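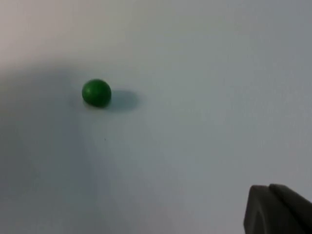 Green ball, white table, gripper at lower right. Wrist camera view.

TESTERS WANTED - Wisen pick-and-place kit, early units

We make a tabletop robot kit called Wisen. Arm, gripper, wrist camera, software. It goes out to paying customers after the summer and before that we want people outside our own office to use it hard and tell us what's wrong with it. Paid. Remote or at our shop in Mukorora, your pick.

Looking for 20 testers. 8 spots are already held for teachers so don't wait too long.

What you'd do

Unbox, set up, run the starter tasks from the printed guide. First one is the ball task: pick a small green ball up off the table, put it in a basket. Sounds like nothing. Small round things roll, and we need to know how the kit does on your table, with your lights, not just ours. Shadows especially. If you've got a window on one side and a lamp on the other, great, leave it like that.

Then you write down what happened. Short notes are fine. Misses count as much as good runs, please dont clean up your log before sending.
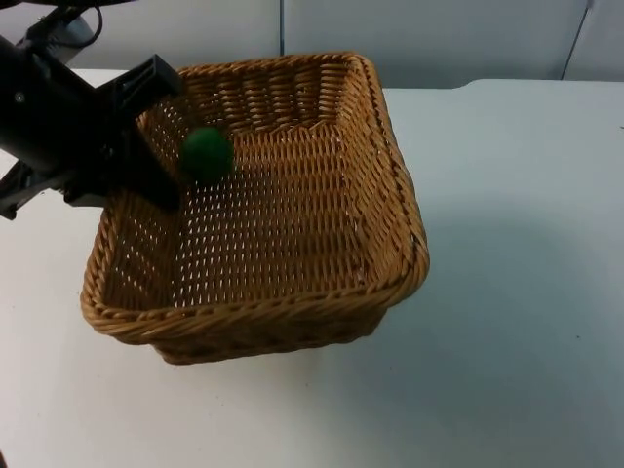 Baskets are the part we get the most mail about. Use whatever you have at home. Wicker, plastic, a shoebox, a mixing bowl. Low sides are easier to start with. Tell us the rough size and where you put it, and if the fingers bumped the rim say so. Where the ball gets let go matters too (near the back, near a corner, dead center), put it in the notes.

Time

Three sessions, 60 minutes each, spread over one month. Setup is on top of that and we pay for it. One short call at the end with Amarachi Shehu, who runs the test program.

You need

- a steady table you can leave the arm on between sessions
- a laptop, not too old
- decent internet for sending the logs
- to be 18 or over
- no robot experience. Really. We have enough engineers in the group allready

Nice to have: you've taught a class, run a makerspace, or used the old Moradi arm. People coming from Moradi get a slightly different guide, so mention it.

You get

Flat fee per session, paid after each one, not at the end. Shipping covered both ways. Testers who finish all three sessions can buy the kit at cost if they want to keep it. Schools, ask about the classroom bundle, Duarte Macedo handles those.

Not a fit if you work for another robot company or want to post video before launch. There's a short agreement to sign about that, one page.

To apply

Email Fengying Mao, subject line "Wisen tester". Three or four lines on who you are, what table you'd use, and which hours suit you. A phone photo of the table helps. No resume. Applications close end of January, units ship as people get confirmed. We answer everybody, could take a week tho.

Coming to the shop in person? Sessions start at 4 pm, parking in back, ring the side bell.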